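Frota gets its big update, and the night shift is finally playable on PC

Anyone who bounced off Frota when it launched last December has a very good excuse to reinstall it. The 2.0 update landed on Tue 11 August, and it's the biggest thing Bimevus has put out since the game itself. New region, a rebuilt dispatch board, proper co-op, and a night shift mode that console players have been raving about for months while the rest of us watched clips and sulked.

If you never tried it, Frota is a delivery management game with a driving game stuffed inside it. You start with one tired van and a list of customers who all want their parcels before lunch. You can sit at the map all day, handing out routes like a chess player, or you can jump into the cab of any truck you own and do the drop yourself. Most people end up doing both, badly, in the same five minutes. It's wonderful.

The new region

Stovholm is the name of the new map, a cold harbor city with ferries, tram lines and some of the meanest hills I've ever tried to climb with a full load. The old map was flat and forgiving. Stovholm has bridges that lift on a schedule, and if you miss the gap your frozen fish is going to be a lot less frozen by the time you reach the market. I lost my first three contracts on the same bridge and loved every second of it!

The city holds 1281 delivery addresses, all of them with their own parking rules. Some shops only take deliveries around the back. Some apartment blocks have a courtyard gate that shuts at ten. You learn these things the hard way once, and after that the game writes them into your driver's notebook, so the next trip is smoother. It's a small touch but it makes the place feel like somewhere you work.

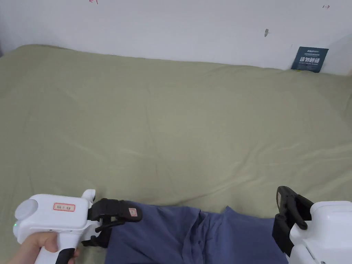 Early start, late finish: night shift runs from ten until six in the game.

Night shift

This is the part I was waiting for. After dark the dispatch board changes completely. Ordinary parcels drop away and you get bakery runs, newspaper bundles, hospital linen and the odd mystery pallet that pays far too well. Streets are quieter, but you'll be managing how tired your drivers are, and a sleepy driver takes wrong turns. Push one too far and they'll park up and refuse to move until they've had a nap. You can shout at them over the radio. It doesn't help.

The music deserves a mention too. The daytime tracks are the same bouncy stuff as before, but at night it all slows down to soft keys and a bit of radio hiss, with a local host reading out ferry times between songs. I left it running while I cooked dinner.

Co-op that works

Co-op in the launch version was a bit of a mess, with trucks vanishing whenever the host opened a menu. The new version lets two players share a company, with one bank balance and one very crowded garage. Either of you can take over any vehicle that isn't already being driven. There's a ping system for the map, so you can mark a blocked road without having to explain which blue roof you mean, and either player can pause the contract clock while the other grabs a drink.

Saves now belong to the company instead of the host, so your partner can keep working through the backlog when you're away. I came back from a weekend off to find that mine had sold our best truck and bought a crane. We're still talking, mostly.
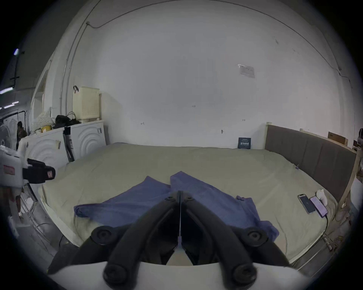 What the developers say

Lead designer Edivaldo Siqueira said in the patch notes that the team had worked through 517 player reports while rebuilding the dispatch board, and that the old one "had been held together with tape since the first prototype." The new board lets you drag jobs straight onto a driver, sort by deadline or by distance, and save a route you like as a template. It also has a search box. People on the forum asked for that search box in the first week, so expect some happy posts.

Siqueira also confirmed that mod support is coming, though he wouldn't give a date. The first tools will cover vehicle skins and radio stations, with custom maps to follow if those go well. He sounded pretty keen on the radio stations, and so am I.

Duritz makes a return

Fans of the studio's first game will be pleased to see Duritz again. The grumpy rival freight company is back with its orange trucks, undercutting your prices and parking across your loading bay. In Stovholm they own the eastern docks from the start, and you can either buy them out slowly or beat them on delivery times until their customers come over to you. I've been going for the second option. Their trucks honk when they pass yours, and once you pull ahead in the rankings, you get to honk back.

Performance and price

I've been playing on a three-year-old laptop with the settings on medium, and the only stutter I've noticed is when a ferry unloads a lot of cars at once. Load times are much shorter than they used to be. There's a handful of known problems, including trams that sometimes stop short of the platform and a bug that puts the wrong name on driver contracts. Bimevus says a small fix for both is being tested now.

The update is free if you already own Frota, and the download starts by itself the next time you open your launcher. Old saves carry over, but you'll need to finish the warehouse contract on the first map before the ferry to Stovholm appears. New companies can pick either city from the start screen.

Console owners get the new region and the dispatch board at the same time, on top of the night shift they already had. Co-op between PC and console isn't in yet, and the studio says it's looking into it.

If you've already found a quick way up the hill behind the fish market with a full trailer, please post it in the comments. I've been stuck at the bottom since last night.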